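Speaker notes - "Cooking for a crowd without losing your mind"
Community kitchen evening, Trevden Hall

Welcome everyone. Thank Ornella Fiore for the soup! Say up front that I learned all of this by getting it wrong, mostly at my cousin's wedding in September.

Start with the menu. Pick one dish you could make half asleep and build out from there. A big braise is my favorite - it sits happily for an hour and tastes better for it. (Pause, ask who has ever tried risotto for 25. Wait for groans.)

Plates next. Set out the shallow ones early, and do lemon at the very last minute so it stays bright.

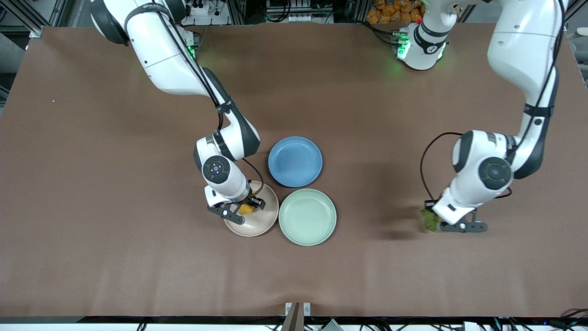
Vol. 4, p. 3

Then shopping. Write the list by aisle, in the order you walk the store. I love this part, I know it's odd! Gualtiero Marchetti taught me to buy onions first and herbs last, and my parsley has looked better ever since.

Salt: go slowly. When you scale a recipe up, hold back a third of the salt and taste. Same with chili. Tell the lentil story if there's time, skip it if we started late.

Clearing space. A plain white bowl and plenty of bare table will do more for you than another gadget.

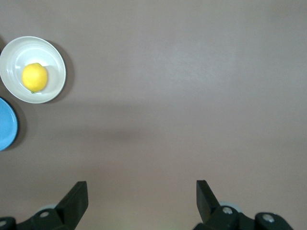 By Milagros Guzmán

Leftovers. Cool them in shallow pans, label them, send people home with some. Bring jars, and ask Myfanwy for the spare lids.

Questions - roughly 25 minutes. Somebody will ask about freezing rice. Yes, you can, just get it cold fast.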